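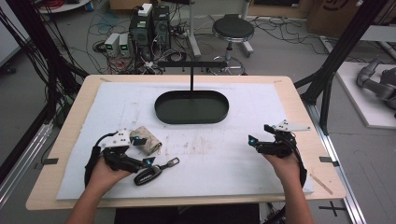
Dryer tripping the safety switch -- my running log

Opened 8 August 2025, still sort of open

Hi all, Waraporn Chareonsuk here, writing this up the way I promised on the Cirnasstead residents' board. A few of you have the same Gemitz dryer I do (they were in all the units when we moved in) and at least one of you has had the same grief, so maybe this saves you an afternoon.

The problem

Dryer starts fine, drum turns, warm air comes out. Then 16 minutes in, the safety switch goes and takes the whole laundry circuit with it. Washing machine stops mid-cycle as well, which is how I ended up with a tub full of soapy doonas. Reset the switch and it'll stay on all night as long as I leave the dryer alone. It did this once back in April and I put it down to the storm. My mistake!

What I tried first

Cleaned the lint filter. It was a bit furry but nothing shocking. Ran it again, tripped again.

Pulled the dryer out from the wall and vacuumed behind it and under it. Found a peg, two socks and a bus card I'd already paid to replace. Felt very productive. Tripped again.

Moved it to the kitchen power point, which is on a different circuit. I had to take the door off the broom cupboard to get the thing round the corner, and then it tripped the kitchen instead -- so the fault comes along with the dryer and the laundry wiring is off the hook. If you only do one test, do that one. No extension leads though, please, a dryer pulls far too much for those.

Cool air only

Set it to the cool airing cycle and let it go for 22 minutes with a load of towels. No trip. Did it again with nothing in it, no trip. Back to warm and out went the lights. So I was pretty sure by then it was the heating element, or something close to it.

Ringing people

Rang Gemitz support. On hold for ages, then a nice bloke who asked me to clean the lint filter. I said I'd cleaned the lint filter. He asked if I could clean it while he waited, so I did, again. He gave me a job number and said the warranty was done, and that a heating element breaking down to earth as it warms up would behave just like mine. He also told me to stop using it until somebody had tested it, and fair enough, I'd done plenty of resetting by that point.

Then I rang Rengifo, the appliance repair place near the station. Their tech came out with an insulation tester, unplugged the dryer and put 500 volts across the element, and the reading was rubbish. There was a crack in one of the little ceramic holders and the coil had sagged onto the metal behind it. I'd never have found that, and I wasn't about to take the back off and look (don't you do it either, get someone licensed).

Parts

The Gemitz element is out of stock. Rengifo can get an Emen one that fits the same housing, same 2000 watts, and cheaper too. I've said yes to that.

Where it's at

Waiting on the part. Dryer is unplugged with a tea towel over it so my son doesn't forget. Everything's going on the clothes horse in the hallway and we're all walking sideways to the bathroom.

Still to do: get the new element fitted, have it tested again before it's switched on, and ask the body corporate if the other units' dryers can be looked at in one go. If yours is tripping too, put your unit number under this post and I'll add you to the list when I ring Rengifo back.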